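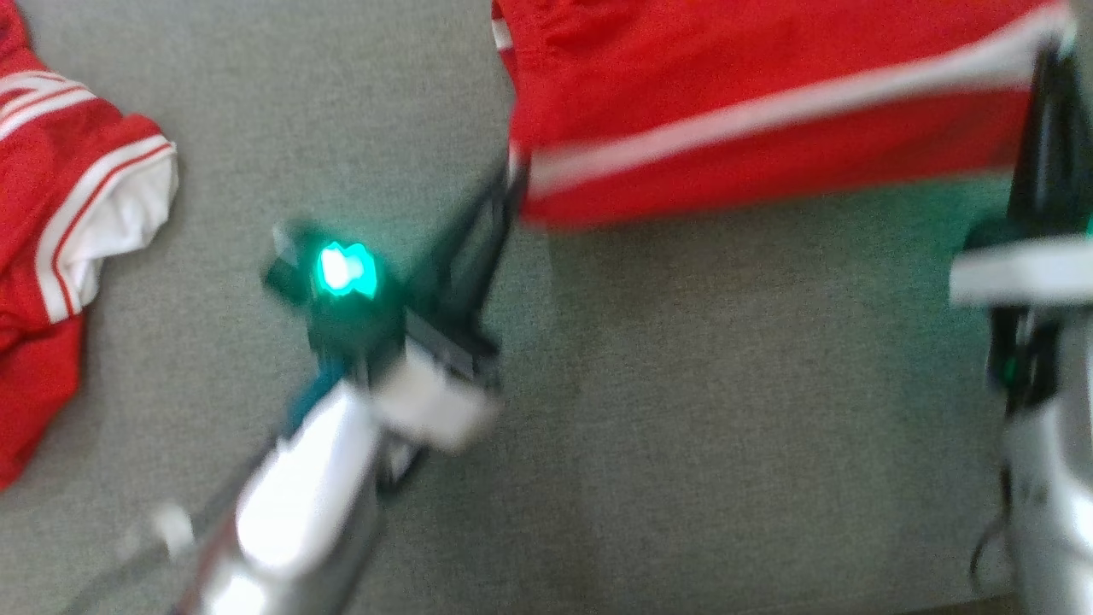

Vallejo Walk: what's on and what's left

June | By the newsletter desk

Home - News - Walks - Archive - Join

Quick one this month, printer wants it by 4pm.

The ferry history walk is on again. Start at the Vallejo waterfront, finish up the hill by the old boarding houses, 15 stops in all. Last year's went on far too long so we've cut the bit about the tannery. Sorry to the tannery people. Bring water, there's none after stop six.

The theme is women who came through on their own. Teachers mostly, some cooks, one or two who wrote home every week and whose letters ended up in our boxes. We've picked passages from the Gendelus letters, which a lot of you asked for after the spring talk. 175 of them now typed up, and still a good 400 to go. If you can read slanting brown handwriting please get in touch!! Training given, tea given, desk by the window if you're early.

One to listen out for at stop nine. She has been on the boat since dawn, has lost a glove, and writes to her sister that the whole bay was "one great Dullimness, and I in the middle of it with my hat coming off." We thought Dullimness was a slip of the pen. Then it came up again in two later letters, so it must of been a family word. It's now the title of the little booklet, out in time for the walk. 70 copies only, first come first served, and we won't be reprinting before autumn.

Booking through Livo as before. The old link is dead, use the one on the Walks page. If Livo asks for a password you never set, press skip, it lets you through. Paper tickets from the desk if you'd rather.

Also:

- Lost at the spring talk, one grey umbrella, one reading glasses case (empty). Both at the desk.
- Back room shut in the mornings untill the shelving is done.
- Steep section after stop eleven. There is a bus. Ask the walk leader where to get on.

More on the letters next month, space allowing.

Contact: ask at the desk or use the form on the Join page | Copyright Vallejo Walk newsletter | Back to top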